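電気柵用電源装置「Grollow」使用レビュー 放牧地で九か月使った結果

2022年1月6日

搾乳牛の輪換放牧に使っている電気柵の電源装置(電牧器)を、昨年の放牧開始に合わせてElteoの旧型からZondaleのGrollowに入れ替えた。設置は4月。以下、九か月の運用で分かったことを項目別に記す。購入は自費で、販売店からの値引きや貸与は受けていない。

使用環境

放牧地は北向きの緩斜面で、牧区数は24。外周は高張力鋼線の2段張り、牧区の仕切りはポリワイヤーの1段張りである。土質は黒ボク土で、夏の乾燥期にはアースの効きが悪くなる。商用電源は牛舎までしか来ていないため、本体は牛舎の外壁に取り付け、地中配線で外周線に給電している。停電時は12Vバッテリーに切り替える。

本体と設置

壁掛け用の金具は上側の引っ掛けと下側のねじ1本で固定する方式で、取り付けは難しくない。ただし下側のねじ穴は本体の裏に隠れる位置にあり、軸の短いドライバーでは回しにくい。出力端子は高出力と低出力の2系統、アース端子は1つ。端子のつまみは大きく、手袋をしたまま締められる。旧型のElteoは蝶ナットで、冬場に何度か落として探すことになったので、この点は改善と評価する。

端子に入る線は撚り線でも単線でもよいが、被覆付きの高圧ケーブルを使う場合は被覆を長めに剥く必要がある。説明書の図では剥き代が短く、そのとおりに加工したところ接触が浅かった。やり直して解消した。

アース

アース棒は付属しない。当牧場では亜鉛めっきの棒を6本、間隔を3m取って打った。初めは旧型で使っていた3本をそのまま流用したが、7月に入って末端の電圧が落ち、アース線側にも電圧が出ていた。本体の性能を疑う前にアースを測るべきである。増設後は乾燥期でもアース側の測定値がほぼゼロに収まっている。

出力

測定はデジタル式の電圧計で行った。測定点は本体の出力端子、外周の中間、最も遠い牧区の末端の3か所である。草刈り直後は3か所の差が小さく、末端でも牛に対して十分な電圧が出る。草が下段の線に触れ始めると末端から順に下がるが、下がり方は旧型より緩やかだった。

一方、雨の翌朝に草が伸びた状態では、どの機種でも電圧は落ちる。カタログの適用距離は漏電のない条件での値なので、草刈りの頻度が低い牧場では一段上の機種を選ぶほうがよい。

消費電力とバッテリー運転

バッテリー運転の持続時間を、満充電の60Ahディープサイクルバッテリーで測った。標準パルスで156時間、夜間のみパルス間隔を延ばす節電設定ではこれより長くもつが、最後まで測っていない。台風による停電が一度あり、切り替えは自動で行われた。復電後の商用電源への復帰も自動である。

バッテリー側の接続クリップはばねが弱い。振動のない屋内なら問題ないが、移動柵として軽トラックの荷台に載せて使うなら、丸端子に付け替えることを勧める。

警報と遠隔表示

Grollowには漏電警報が付く。しきい値は3段階で、出荷時は中間に設定されている。当牧場の条件では中間だと降雨のたびに警報が出るため、最も鈍い側に変更した。変更には電源を切ってからボタンを長押しする必要があり、手順は分かりにくい。

別売りの遠隔表示器は300mまでの見通しで使えるとされている。牛舎から搾乳室までなら問題なく届くが、丘の裏側の牧区では受信できない。牧区で作業しながら電源を切りたいという目的であれば、期待しないほうがよい。表示は電圧と漏電の有無だけで、どの区間で漏れているかは分からない。区間の特定には、これまでどおり線を歩いて測る必要がある。

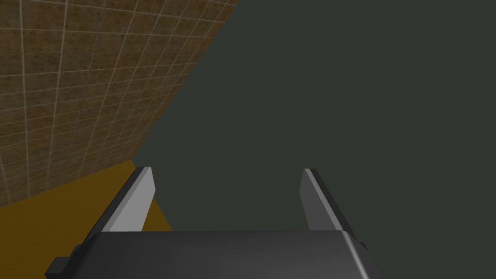 他機種との比較

比較したのはElteoの旧型と、隣の牧場から2週間借りたChâuの太陽電池一体型である。

Châuは配線が要らず、離れた牧区に単独で置けるのが長所である。出力はGrollowより明らかに低く、外周全体を受け持たせる用途には向かない。曇天が続いたときの余裕も少ない。仕切り1本、または乾乳牛の小さな区画用と考えれば妥当な製品である。

Elteoの旧型は構造が単純で、10年近く故障がなかった。警報も表示もないが、音で動作が分かる。現在は予備機として保管している。

不具合

8月に表示部の内側が曇った。動作には影響がなく、数日で消えた。販売店に問い合わせたところ、継続するなら交換するとの回答だった。再発はしていない。ほかに雷の被害が一度疑われたが、点検の結果は避雷器のみの損傷で、本体は無事だった。避雷器は別売りだが、省略すべきではない。

評価

出力の余裕、端子の作り、停電時の切り替えは良好。説明書の記述、バッテリークリップ、遠隔表示器の到達距離は不足がある。商用電源が使えて外周が長い牧場には勧められる。小区画だけで使う場合は過剰である。

次の放牧期には、地中配線の引き出し口を1か所増やして末端までの経路を短くする予定で、電圧の測定は同じ3か所で続ける。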